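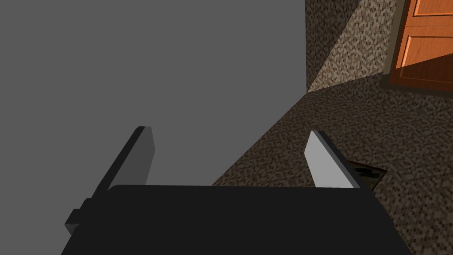
Port storage fees are charged by the day, and the clock starts before most buyers know the ship has docked. I have been going through the import paperwork for the Leladia, a small hatchback that Maten brings in through Kuscombe, to see where the delay comes from. The lot holds 2000 cars when full. The July shipment was 1526. On paper that leaves room, but the lot also takes vans from Mkhize, and those are parked in the same rows. I typed most of these notes in a room with a speckled carpet, brown in color, much like the one in the dealer's waiting area, where I spent a long morning with the release forms.

A car cannot leave the port until 2 documents match: the customs release and the carrier's freight release. The first is filed by the broker and usually clears before unloading. The second depends on payment, and Maten pays by batch, in lots of 100. If one car in the batch is on hold for a damage claim, the whole batch waits.

Sigita Kairys, who used to handle dispatch there, wrote to me that splitting the batch is allowed but means a new invoice for each part. The carrier charges for the reissue. Below a certain number of days, waiting is cheaper than splitting, so the default is to wait.

The dealer sees none of this. The tracking page says "at port" from the first day to the last. My own car sat under that label until the battery needed a charge, and the charge was added to the prep sheet as a separate line. I have asked for the battery test printout and will add the voltage figures when I get them.

Search this blog Go

Contact | Copyright Thắng Vương | Back to top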